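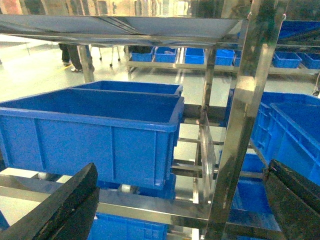

8. Water Softener and Rinse Aid Setup

This section applies to all Cumwood undercounter and pass-through dishwashers with the built-in Kasten softener. Models without a softener have a blanking plug in place of the salt cap. If your machine has the plug, go to 8.4.

Complete the water and drain connections before you begin. The machine must be level, switched off at the control panel, and cool enough to touch inside the wash chamber.

8.1 Testing the supply water

1. Run the cold supply for two minutes, then fill the test vial to the line.
2. Dip the supplied strip in the vial and shake off the excess.
3. Wait for the color to settle and compare it with the chart inside the front cover.
4. Write the result on the service label. It is needed for step 3 in 8.3.

Note: Strips from an opened packet lose accuracy in damp rooms. If the color falls between two bands on the chart, use the higher one.

Where the building already has a central softener, test at the tap nearest the machine, not at the main.

8.2 Filling the salt reservoir

Caution: Use granulated dishwasher salt only. Table salt, rock salt, and salt with anti-caking agents will block the brine valve. Never put detergent in the salt reservoir. Damage caused by detergent in the softener is not covered by the warranty.

1. Remove the lower wash arm by turning the center nut counterclockwise.
2. Unscrew the salt cap.
3. First fill only: pour in clean water until it reaches the neck.
4. Place the funnel and add salt until it is level with the bottom of the thread. Some water will spill into the sump.
5. Wipe the thread and the seal. Grains left on the seal will cause a leak at the cap.
6. Refit the cap and tighten it by hand.
7. Refit the wash arm and check that it spins freely.
8. Run a rinse-only cycle right away to clear spilled brine.

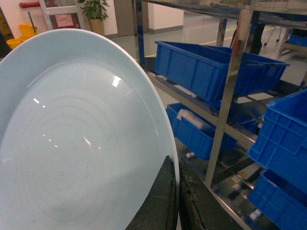 The salt lamp may stay lit for several cycles after filling. The float needs time to rise as the brine forms. If the lamp is still lit the next morning, open the cap and stir the salt with a plastic rod to break up any crust.

8.3 Setting the hardness level

1. Switch the machine on with the door open.
2. Hold MENU until the display shows SET, then press the down arrow until H appears.
3. Enter the value from the service label. The range is 0 to 12. A value of 0 turns regeneration off.
4. Press OK. The display flashes once and returns to SET.
5. Press MENU to exit.

The factory setting is 8. At this setting the softener regenerates after some 300 cycles. Higher settings shorten the interval and use more salt.

Note: Regeneration starts only when the machine is on standby with the door closed. Do not cut the power at the wall switch overnight if regeneration is due (R on the display).

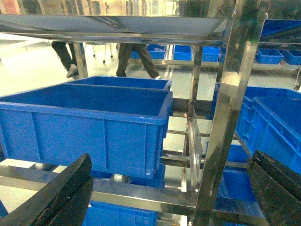

Storage bins on a stainless steel rack.

8.4 Priming the rinse aid pump

Warning: Rinse aid concentrate irritates eyes and skin. Wear gloves and eye protection.

1. Place the container on the floor beside the machine. Do not stand it on top of the housing.
2. Insert the suction tube with the blue collar. The foot filter must rest on the bottom of the container.
3. In the SET menu, select P2 and hold OK until liquid reaches the pump head.
4. Release OK. Check both fittings for drips.
5. Set the dose to 2 and run one full load.

Preltuler concentrate and most other neutral rinse aids can be used at the same dose. With acidic products, follow the dosing table on the product label.

8.5 Adjusting the dose

Inspect glasses and dishes when they are dry. Change the dose by one step at a time and run several loads before changing it again.

Streaks or a bluish film: lower the dose.
Water drops that dry to round spots: raise the dose.
White, chalky film that wipes off with vinegar: raise the hardness level (8.3) and check the salt.
Cloudiness that does not wipe off: etching of the glass. It cannot be reversed by any setting.
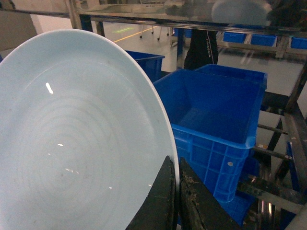

Page last changed: 2024-08-06

8.6 Shutdown for seasonal sites

For kitchens that close in November or later, drain the softener before the heating is turned down. Frozen brine will crack the resin housing.

1. Run a manual regeneration from the SET menu.
2. Close the water supply valve.
3. Select DRAIN and wait for END.
4. Remove the suction tube, rinse it in warm water, and hang it to dry.
5. Leave the door ajar.

Replacement caps, seals, and test strips are available from the Suvville parts depot. Quote the serial number on the inside edge of the door.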